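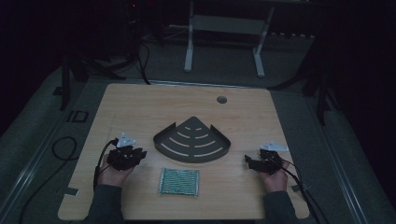
Corner shelf and striped pad on a wooden tabletop.

Section 3: Setting Up Comment Filters and Account Alerts

This section covers the Flinlow dashboard once your social accounts are connected. If you haven't connected them, go back to Section 2. Most of what follows applies to public profiles with open replies. Private accounts can skip to 3.4.

A word before you start. The Vutico sales page says Flinlow "ends harassment." It doesn't. It hides comments that match a list, and it hides some that shouldn't match. People who want to be cruel will spell things differently by lunchtime. Set it up anyway, but keep your expectations low.

3.1 Turn on the basic filter

1. Sign in and open Audience, then Replies.
2. Pick the account you want to filter. You have to do this one account at a time. There is a button marked "Apply to all" and it does not copy your word list.
3. Switch Basic Filter to On.
4. Set the strength to Low. Medium is the factory setting and it will hide jokes, song lyrics and a fair number of compliments.
5. Press Save. Wait for the green bar before leaving the page.

Note: Hidden comments stay visible to the person who wrote them and, on some networks, to their followers. The dashboard calls this "removed." Read it as "hidden from you."

3.2 Add your own word list

1. Under Basic Filter, open Custom Words.
2. Type or paste one word or phrase per line. The limit is 1000 lines per account.
3. Tick Whole Word Only for anything short. Without it, a three-letter insult will also catch every longer word that contains it.
4. Save, then open the Preview tab. It runs your list against the last 2000 replies.
5. Read through what it caught. Take out any line that is hiding ordinary people.

Caution: Importing a list replaces the one you have. There is no warning and no undo. Export your current list first.

Ready-made lists are passed around in the user forum. The one posted by Faizal Sinaga is decent for English-language music and sports pages. The one bundled with Flinlow is mostly swear words, and swearing was never the main problem on the pages I set up. The worst comments are usually written in perfectly clean language - no word list will catch those.

3.3 Set up alerts

1. Open Alerts and choose New Alert.
2. Select Sudden Increase. Leave Sentiment Drop alone. It claims to measure mood and can't tell sarcasm from praise.
3. Enter the number of replies per hour that should trigger a message. Start well over your normal busy hour.
4. Choose who gets the message. If someone else handles your pages, send it to them and take yourself off.
5. Press Send Test. If nothing comes, look in your spam folder before you change any settings.

Error 3003 means the network has dropped its connection to Flinlow. Reconnect the account under Sources. Your filter is off the whole time this error is showing, though the switch will still say On.

3.4 Keep a record

Hiding a threat does not save it. If a comment worries you, take a screenshot that shows the account name and the time, and do it before you block anyone. The Archive feature, built on the Florkar add-on, is meant to do this for you. In my testing it missed comments that were deleted quickly - often the ones you'd want to keep.

Archive settings are in Section 4.

Text by Benoît Rey. Last checked May 2022.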